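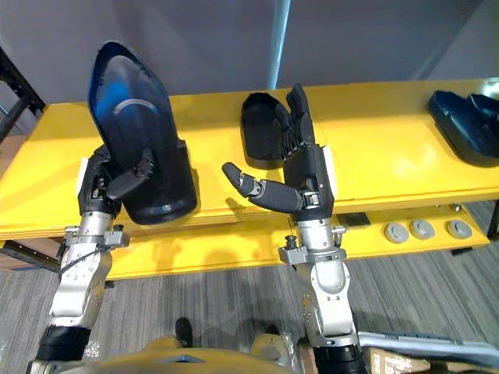

Schuhe aus oder Schuhe an? Ein Plädoyer für mehr Gelassenheit im Hausflur

25. Dezember 2022

Wir waren gestern zu siebt bei Roland Holroyd in Gumcombe eingeladen, und die ersten zehn Minuten des Abends haben wir im Flur verbracht. Alle gleichzeitig, alle im Mantel, alle auf einem Bein. Roland rief aus der Küche »Lasst ruhig an!«, seine Schwester rief von der Treppe »Nein, bitte aus!«, und mein Schwager stand mit einem halb geöffneten Stiefel dazwischen und hielt sich an der Garderobe fest. Die Suppe war dann natürlich nur noch lauwarm.

Seitdem geht mir das Thema nicht aus dem Kopf, und weil heute alle satt auf dem Sofa liegen und mir sowieso keiner zuhört, schreibe ich es eben auf. Ich bin nämlich dagegen, dass Gäste ihre Schuhe ausziehen müssen. Ich weiß, damit stehe ich ziemlich allein da. In meiner Familie hat man schon als Kleinkind gelernt, dass Straßenschuhe an der Türschwelle enden, und meine Mutter hätte eher den Bürgermeister in Socken empfangen als mit Schuhen auf dem Teppich. (Sie hat es einmal beim Heizungsableser durchgesetzt. Der Mann hatte ein Loch am großen Zeh und hat mir furchtbar leidgetan!)

Genau da fängt es für mich an. Wer eingeladen ist, hat sich etwas angezogen, und die Schuhe gehören dazu. Meine gute Hose ist auf einen kleinen Absatz gekürzt. Ohne Schuhe schleift sie über den Boden, ich trete hinten auf den Saum und sehe aus wie ein Kind, das sich verkleidet hat. Es gibt Menschen, die in Strümpfen würdevoll wirken, ich gehöre leider nicht dazu. Und dann soll ich mit einem Sektglas in der Hand Konversation über die Grundsteuer machen.

Nun das Gegenargument, das immer kommt: der Dreck. Jawad Satti, mit dem ich im Büro in Litby seit 17 Jahren über so ziemlich alles streite, hält mir regelmäßig Vorträge darüber, was man sich unter der Sohle alles ins Haus trägt. Streusalz, Hundehaufen, Kaugummi. Mag alles sein. Aber dafür gibt es Fußmatten, und zwar richtige, grobe, auf denen man herumschrubben kann, bis es knirscht. Bei den meisten Leuten, die auf Socken bestehen, liegt vor der Tür so ein dünner Lappen mit lustigem Spruch, der beim ersten Abtreten wegrutscht. Da wundert mich nichts mehr.

Und man wischt ja hinterher ohnehin! Nach einem Abend mit Gästen liegen Krümel unter dem Tisch, irgendwer hat Rotwein verschüttet, die Kinder haben Kerzenwachs geknetet. Die paar Sohlenabdrücke gehen im selben Aufwasch mit weg.

Am empfindlichsten sind nach meiner Erfahrung die Leute mit neuem Boden. Declan Wragg hat sich im Herbst in Priltinmont die Dielen abschleifen und ölen lassen, fast 400 Pfund allein für das Wohnzimmer, und seither schaut er jedem Besucher zuerst auf die Füße und dann ins Gesicht. Ich verstehe das sogar. Ich habe mich auch wochenlang nicht getraut, auf meinem neuen Sofa zu essen. Nur frage ich mich, wofür man einen schönen Boden hat, wenn der ganze Besuch daraus besteht, ihn zu schonen. Ein Kratzer vom Heiligabend, an dem alle getanzt haben, stört mich weniger als ein makelloses Zimmer, in dem man mit kalten Zehen sitzt und auf die Uhr schielt.

Apropos kalte Zehen: die Gästepantoffeln. Ach, die Gästepantoffeln. Ein Korb voller Filzschlappen, in denen schon alle Onkel der Familie gesteckt haben, und für mich bleibt immer das Paar in Größe 46. Damit schlurfe ich dann den Abend lang herum und verliere auf der Treppe garantiert einen. Bei Howard Furnival gibt es immerhin welche mit Lammfell, da bin ich bestechlich, das gebe ich zu. Trotzdem bleibt es ein fremder Schuh.

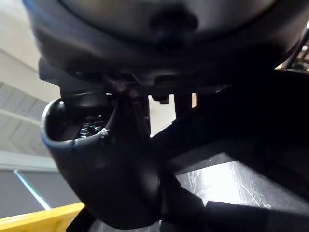
Was macht man denn bei richtigem Matschwetter? Da ziehe ich die Schuhe aus, ohne dass mich jemand bitten muss, und nehme mir ein sauberes Paar im Beutel mit, das ich im Flur anziehe.

So machen es übrigens die Leute in Bellamy, wo ich zwei Winter lang gewohnt habe, und ich fand das von Anfang an wunderbar. Dort kommt man mit verkrusteten Gummistiefeln an, stellt sie auf ein Blech und holt aus der Tasche die Halbschuhe. Kein Gehüpfe, keine Diskussion, und auf der Feier haben alle etwas Anständiges an den Füßen. Der Beutel hängt dann am Treppengeländer, und beim Gehen nimmt garantiert jemand den falschen mit - aber damit kann ich leben.

Ausnahmen lasse ich selbstverständlich gelten. Wo ein Baby über den Boden krabbelt, ziehe ich aus, und zwar gern. Wo es zum Glauben oder zur Herkunft einer Familie gehört, auch, da habe ich keine Meinung abzuliefern. Und bei Gumaro Cuevas, der seine Gäste auf Kissen am niedrigen Tisch bewirtet, käme ich mir mit Absätzen reichlich albern vor. Mir geht es um die ganz normale Einladung mit Stühlen, bei der die Gastgeber selbst in Schuhen die Tür öffnen. Das kommt nämlich vor! Oben Lackleder, unten Gast in Wollsocken. Finde ich unmöglich.

Und wenn es denn unbedingt sein muss, dann sagt es bitte vorher. Ein Satz in der Einladung genügt, »wir laufen hier auf Socken«, und ich suche mir ein Paar ohne Löcher heraus, lasse die lange Hose im Schrank und bin friedlich. Stellt außerdem einen Stuhl in den Flur. Mein Vater wird im Frühjahr achtzig und bekommt seine Schnürsenkel im Stehen nicht mehr auf, der sagt solche Abende inzwischen lieber ab, und das finde ich wirklich traurig.

Zu Silvester kommen sie alle zu uns. Die grobe Matte liegt schon vor der Tür, der Boden ist zerkratzt wie eh und je, und Rolands Schwester bekommt auf Wunsch die Pantoffeln meines Mannes.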